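Skin Care Product Knowledge
Handout 6: Cleansers, the skin barrier and patch testing
Rastogi Beauty Therapy Certificate, evening group
Jolene Bright

Bring this with you to the practical. We will go over the cleanser section first and do the patch test forms in the second half.

What a cleanser has to do

A facial cleanser lifts oil, sunscreen, makeup and dead skin off the surface so they can be rinsed or wiped away. Water alone won't shift oil. The ingredients that do the work are called surfactants. One end of a surfactant molecule is drawn to oil and the other end to water, so the grime is carried off when you rinse.

Stronger surfactants take off more oil, including oil the client needs. If the skin feels tight or squeaky afterwards, the cleanser was too strong or it was left on too long. Clients often describe that feeling as "really clean". Be ready to talk to them about it without making them feel silly.

Main types you will meet in the treatment room:

Gel and foaming cleansers. Suit normal to oily skin. Check the strength before using one on anybody with redness.
Cream and milk cleansers. Low foam, suit dry or mature skin. May need a damp cloth to remove fully.
Oils and balms. Good on heavy makeup and water-resistant sunscreen. Massage onto dry skin, then add water.
Micellar water. Handy for eyes and for quick removal. We teach a rinse after it.

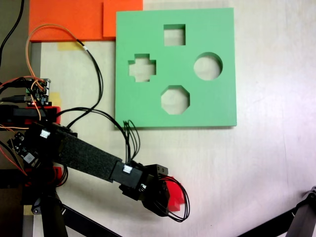
Skin type and skin condition are two separate things on the consultation card, and they get mixed up every term. Type is what the client was born with: dry, oily, combination or normal. Condition is what is going on at the moment, such as dehydration, sensitivity or breakouts. Think of the green board with the square, the cross, the circle and the octagon cut out of it. Type is like one of those openings, with a set outline, and a cleanser either suits it or it doesn't. Condition changes with the weather, medication, stress and whatever the client has been putting on at home, so ask again at every visit and write down the answer.

The barrier

The outermost layer of the skin is made up of flattened dead cells with fats packed between them. Those fats are mostly ceramides, cholesterol and fatty acids. Together they slow down water loss and help keep irritants out. Healthy skin has a slightly acidic surface. Traditional bar soap is alkaline, and many people find it drying on the face.

Signs of a damaged barrier: stinging when a plain moisturiser goes on, flaking, patchy redness, a shiny but tight look. Stop scrubs, acids and retinoids. Use a mild cleanser once a day and a plain cream. Refer the client to a pharmacist or doctor if it isn't settling.

Patch testing

Apply a small amount of the product behind the ear or in the crook of the elbow. Record the product name, the batch number and the time. Tell the client what to look for and give them the salon's number. Rinse-off products shouldn't be left sitting under a dressing, so follow the maker's directions for those.

For the practical you will compare 2 cleansers, the Domance cream and the Taltum gel. Do one on each forearm, same amount of water, same time. Note the feel straight after drying and again at the end of class.
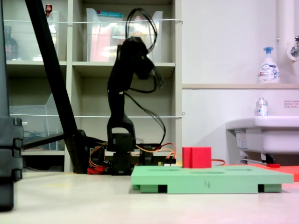

Waraporn Kaewsai wrote back after the last version of these notes that the forearm is a poor guide to the face, as it has far fewer oil glands, and that students should try the gentler product along the jawline as well before they write anything up. I've added a line for the jawline to the form. Leave it blank if you have broken skin there or you shaved that day.

Reading for next time: the Stevlow workbook, chapter on exfoliants. Only the part on acids.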